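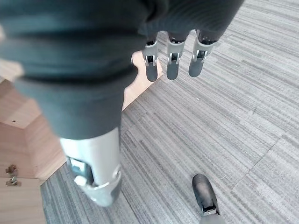
Muted grey fabric, close up, with faint creases and folds.

Hanberg Clothes Brush, Large

We love this brush. It's the thing we reach for most in the shop, and the one we end up talking about with anyone who comes in wearing a wool coat. If you grew up with a clothes brush hanging by the front door, you already know. If you didn't, you're in for a treat!

The Hanberg is a proper double-sided brush with boar bristle on one face and a softer goat hair on the other. Use the boar side on coats, felted wool, heavy trousers and the arms of your favourite chair (yes, it does upholstery, and it does it beautifully). The goat hair is for suiting, cashmere, velvet and anything you'd be nervous about dragging a stiff brush across. The handle is oiled beech, long enough that you can do the back of your own jacket while it's on a hanger without any gymnastics.

Darker greys, navy and black are where it really earns its keep. Those colours show every bit of lint, dried mud and cat, and sticky rollers only ever lift the top layer. A bristle brush gets down into the weave and flicks out the grit that wears cloth thin at the cuffs and pockets.

How to use it

Hang the garment up, or lay it flat on a clean towel. Start at the collar and brush down in short, light strokes, flicking up a little at the end of each one. Go against the nap first to raise the dust, then with the nap to settle everything back into place. Empty the pockets before you begin. A coat takes a couple of minutes.

For creases, give the cloth a light pass with a steamer, let it dry on the hanger overnight, then brush. Please don't brush wet wool! Dried mud comes off far more easily than fresh, so leave it alone until it crumbles.

Looking after the brush

Run a wide comb through the bristles now and then to pull out the fluff. Every few months, swish the tips in lukewarm water with a drop of dish soap, keeping the wood out of the water, and leave it to dry bristles down. A dab of Plalta wood balm will bring the handle back if it starts looking grey and thirsty.

Details

Length: 34 cm
Bristle: boar one side, goat hair the other
Handle: oiled beech, leather hanging loop
Weight: 210 g
Comes in: natural or dark stain
Returns: 14 days, unused

What people have told us

"I've brushed the same overcoat with mine all winter and the colour looks better than it did last September. Bought a second for my dad." Lanying Xu

"Bigger than I pictured, so check your hook. Marvellous on the couch. The goat hair side sheds a few hairs in the first week and then stops." Dehua Lü

Goes well with

Jisdale cedar hanger, wide shoulder (set of 2)
Ponce pocket brush, the small one for glove boxes and desk drawers
Plalta wood balm, unscented

The dark stain is back in stock as of 6/2/23.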